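Ticket 178: Finished hat comes out too small after resizing pattern in Mivo
Status: Resolved
Category: Pattern editor / Sizing
Opened by: Jhair Restrepo
Assigned to: Rosaura Cuadros

Jhair Restrepo
Hi all! First off, I love Mivo. I came back to knitting after years away and the row tracker alone has saved me from ripping out half my projects. But I have a sizing problem I can't get to the bottom of.

I took the Tromthorpe hat pattern, opened it in the editor and changed the head size from the default to 62 cm (big heads run in my family). The chart redrew, the cast-on number changed, everything looked great. Then I knit the whole thing and it fits my niece. I checked my gauge twice and it matches the pattern.

What I tried so far:
- Closed the pattern and opened it again. Same cast-on number.
- Deleted it from my library and downloaded it fresh. Same.
- Switched from inches to centimeters and back. The number jumped, then went back to the small one.
- Tried it on the tablet and in the browser. Both give the same result.

Rosaura Cuadros (Mivo support)
Hi Jhair, what a nice, thorough report, thank you! The jump when you switch units is a great clue. Could you tell me two things?

1. What does the Ease field say under Fit?
2. Is "Keep ribbing repeat" turned on or off?

Also, please send the log from Settings > Help > Export log. It's a small text file and it has no personal notes in it.

Jhair Restrepo
Ease says -15. I never touched that! Ribbing repeat is on. Log attached.

Rosaura Cuadros (Mivo support)
Got it, and I think we're close. Here are the lines that matter:

[load] pattern=tromthorpe_hat units=in
[fit] head=62 cm ease=-15 unit=cm
[fit] ribbing repeat: 2
[warn] ease unit missing in source, using display unit

The designer set the ease as a percentage, so the hat should be 15 percent smaller than the head, which is a normal snug fit. Our importer lost the percent sign and took off 15 centimeters instead. On a 62 cm head that gives you a 47 cm hat when you should be getting 52.7. No wonder your niece is happy!

I'm bringing in In-ho Wi, who looks after the importer.

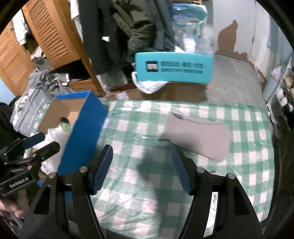 Folded knit, ribbed end to the left.

In-ho Wi (Mivo importer)
Confirmed on my side, and I'm really glad this one got reported. It affects any pattern saved with the older Graltden export, where the ease unit sits in the header and not next to the number. We read the number and skipped the header.

Workaround until the update is out:

1. Open the pattern and go to Fit.
2. Tap the unit next to Ease and choose Percent.
3. Type 15 again with the minus sign, even though it already shows there. The field only saves when you edit it.
4. Tap Recalculate. The finished size should read 52.7 cm.
5. Check the crown section. If it still shows the old decreases, tap Redraw chart.

You can leave "Keep ribbing repeat" on. It only rounds the cast-on to an even number for the k1, p1 rib and had no part in this.

Jhair Restrepo
52.7 cm! And the crown redrew by itself, I didn't need step 5. I can't tell you how happy this makes me. Casting on again tonight in the Taipe wool, which I was saving for December, but who can wait?

One small request: could the finished size show up right at the top, next to the cast-on? I would have caught it before I picked up my needles.

Rosaura Cuadros (Mivo support)
Love that idea. I've added it to the request list with your ticket linked. Enjoy the new hat, and do post it in the project gallery!

In-ho Wi (Mivo importer)
Fix merged 2019-09-22. Patterns already in a library need to be opened once after the update so the ease is read again. Sizes you typed in by hand stay as they are.

Ticket closed by Rosaura Cuadros.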